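Denim, Week Three of the Folding Project

The Turkholm robotics club meets on Wednesday evenings, and this term we are entering the garment class at Lindthorpe. The rules are short. Two arms, one garment, flat start, and the folded result has to end up in a basket without a human hand going past the rail. Towels went fine in September. Jeans are a different job.

The problem is stiffness. A towel hangs straight down from wherever you pick it up. Denim keeps some of the bend it already had, and the waistband is several layers thick, so the two ends of the same garment need different grip settings. We run the grippers at separate force limits now – low on the hem side, high on the waist side.
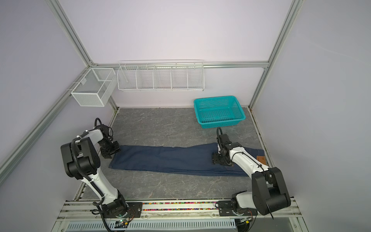
Right gripper at the waistband end, left arm at the other.

Our training set stands at 307 demonstrations, all driven by hand by club members in pairs. The target is 400 before we retrain. Of the current batch, 17 were thrown out for dropped frames in the log, a fault we traced to a loose connector and fixed with a new crimp.

The policy itself is the Stollow baseline with a shorter action window. Longer windows gave smoother motion but were slow to react when the cloth slipped. I also changed the reset routine. Each run now begins with the legs to the left and the waistband to the right, with small changes in angle and in how the wrinkles lie. We had been starting too neatly, and the model learned to expect it.

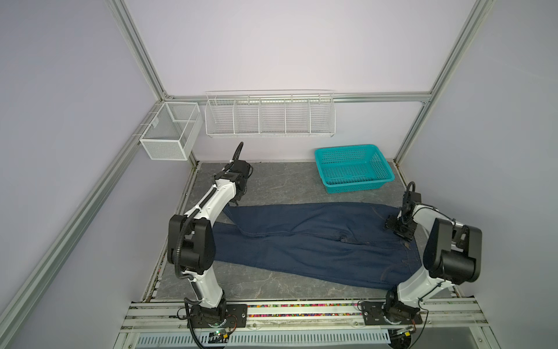 Uysal commented under the last post that we should stop training on a single pair, because a heavier weave will break the grip settings on the first attempt, and that a lighter pair should go in before we reach 400. I agree with the first part. The lighter pair can wait until the waist-side force limit stops drifting between sessions, and I have not found the cause of that yet.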